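# Washing and folding cleaning cloths
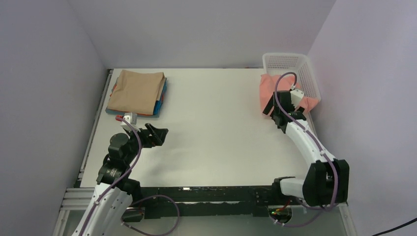

*Folded cloths stacked at the back corner of the table.*

These are the steps we use at the Larkdale workshop for cotton and microfibre cloths. They work just as well at home.

## Before washing

Shake each cloth outside or over a bin. Keep cotton and microfibre apart - microfibre picks up lint from cotton and then leaves it on whatever you wipe next. Any cloth that has been used with oil or solvent does not go in the machine. Lay it flat outdoors to dry, then bin it.

## Washing

1. Fill the drum no more than two-thirds full.
2. Use half the normal amount of liquid detergent. Leave out fabric softener, as it stops the cloths soaking up water.
3. Wash cotton at 60 degrees and microfibre at 40.
4. Run a second rinse if the water still looks cloudy.

Dry cotton on the line or in the tumble dryer. Microfibre should be line dried, or tumbled on the lowest setting.

## Folding

1. Lay the cloth flat and smooth it from the middle outwards.
2. Fold it in half, then in half again.
3. Press down with your palm to push the air out.
4. Stack with the folded edges facing the same way.

Keep piles low enough that they don't lean. New cloths go to the bottom of the pile so that the older ones get used first.

Cloths that have gone stiff or thin can be cut up for one last dirty job - cleaning bike chains, for instance.

Humaira Magsi, 14 March 2018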